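Uvas para la sobremesa

En casa de mi abuela, el postre de verano no se servía: se dejaba. Un racimo grande en la mesa baja del salón, unos platos al lado, y cada cual iba picando mientras la conversación se alargaba hasta que alguien se acordaba de la siesta. Desde entonces sospecho de los postres que exigen cuchara, y más todavía en julio, cuando encender el horno me parece casi una ofensa a los invitados.

La uva blanca tiene además la virtud de quedar bien en cualquier parte, aunque donde más me gusta es sobre el cristal. Una mesa redonda y transparente deja ver la alfombra gris que hay debajo, y el verde pálido de la fruta se lleva todo el protagonismo. Con un plato beige y redondo, va servida – no le hace falta mantel. 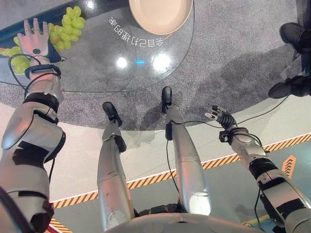 Lavar, secar y esperar

Mitali Roy, que lleva ocho años vendiendo fruta en el mercado de Perer, me riñó una vez por lavar las uvas nada más llegar a casa. Ella las guarda sin lavar en la nevera, las pasa por agua fría poco antes de comer y las seca con un paño, con paciencia, racimo a racimo. Para seis personas compra 700 gramos, y si sobra alguna la congela para el vino blanco del día siguiente.

Yo le hago caso en todo menos en las tijeras. Ella corta ramitos pequeños antes de sacarlas; yo prefiero dejar el racimo entero y que cada uno arranque las suyas, como en casa de mi abuela.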